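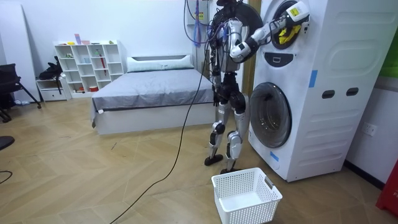

## 3. The tower house at Prallside

**Figure 1.** Humanoid robot at the upper door of a stacked washer-dryer.

The tower at Prallside stands on a low shelf of rock above the ford, 743 metres from the parish church. It is first named in a rent roll kept with the Menon estate papers, where it is listed with a mill, a fish weir and two closes of pasture. The roll gives no builder. Setiawan took the tower to be the work of the family who held the weir, and we have found nothing in the later deeds to set against this.

Three storeys survive on the north and west sides. The east wall has fallen to the height of the first floor, and most of its facing stone has gone. Some of it can be traced in the field barn at Nulta, where dressed blocks with the same diagonal tooling were reused as door jambs. The ground floor was vaulted. Marks of the wicker mats used to support the mortar remain on the underside, best kept in the north-west corner, where the damp has not reached them.

The entrance is in the south wall and was covered by a small opening above, through which the defenders could drop stones. A straight stair rises inside the wall to the left of the door, then turns into a spiral. We recorded 44 steps, of which the lowest 8 are later replacements in a softer, paler stone. Odoi dated the repair to the years when the tower served as a grain store, and the wear on the treads fits that view.

### 3.1 The bawn wall

Less can be said of the outer enclosure. Halim's plan shows a four-sided yard with a round turret at the corner nearest the river. The turret footing is still there under bramble, but the line of the south wall differs from the plan by 8 metres at its western end. Bermúdez suggested that Halim had followed a field bank in place of the wall itself. Our trench across the bank in June found only clay and plough soil, so we accept her reading and have redrawn the line.

The gate has not been found. The track from Traso reaches the yard on its east side, and a gap in the rubble there is wide enough for a cart, though it may have been made when the stone was carried away. Ong places the gate nearer the ford. Without a further trench the question has to stay open, and the gap is marked on our plan with a broken line.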